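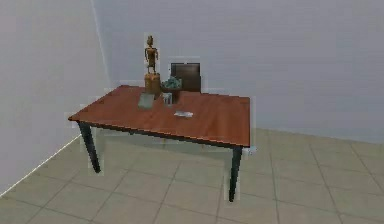 The furniture lending service at Stestport began with a request that the town library could not meet. A reader who had borrowed cookbooks for many years asked whether the library might also lend her a table, as she was expecting family and had nowhere to seat them. The head of the service, who was at that time a branch librarian, remembers writing the request on a card and keeping it. "We lent books, maps and a sewing machine," she said. "A table did not seem so very different to me, apart from the stairs." The pieces most often requested are still of the plainest sort, such as a rectangular wooden table with a reddish-brown top and dark legs, which will serve for a meal or a child's homework without calling attention to itself.

The service now holds 138 pieces, stored in the former Lukoševičius warehouse beside the freight yard. Residents of Stestport and of neighboring Stisell may borrow up to 3 pieces at one time. The usual loan is six weeks, and it may be renewed once by telephone. Chairs are counted in sets, a point that the head of the service asked to have stated clearly, as it is the cause of most disagreements at the desk.

Asked who uses the service, she was careful in her answer. Early reports to the town described the borrowers as households in need, and she believes the wording discouraged many people from applying. "We took that phrase out of the leaflet in May," she said. "A person who has just moved here for work needs a desk. So does a person whose desk was ruined by a burst pipe. We do not ask which of these it is." Applicants show proof of address and sign a single form. No deposit is taken.

Delivery remains the most difficult part of the work. The service owns one van, which it shares with the parks department, and many of the older apartment buildings in Stisell have narrow staircases with a turn at each landing. Staff now ask borrowers to measure the doorway and the turn before a delivery is arranged. The head of the service recalled a wardrobe that was carried to a fourth floor, found to be too deep for the bedroom door, and carried down again the same afternoon. Wardrobes have since been offered only in sections.

Repairs are carried out on site by two part-time joiners. Their room smells strongly of glue, and the conversation was interrupted more than once by a sander. One of the joiners explained that most damage is small. "Loose joints, mainly, and rings from cups," he said. "People apologize for the rings. I tell them a table that comes back without a mark has probably been kept under a sheet, and I would prefer that it was used." He keeps a record of each repair, and pieces that have been mended more than four times are withdrawn and taken apart for their wood.

The service recorded over 400 loans in its last full year. Funding comes from the town and from the Tetska housing fund, whose present grant covers the rent of the warehouse. The head of the service would like the collection to grow to 600 pieces, with a second collection point in Stisell, but she noted that the warehouse is already close to full and that no building has been found.

The reader who made the first request did receive her table. It was bought secondhand, and the librarian and a colleague delivered it in a borrowed truck. It is still on the list as item 1. At the time of this interview it was out on loan.

Interview conducted at the Stestport warehouse, 10 August 2019. Applications are accepted at the library desk during regular opening hours.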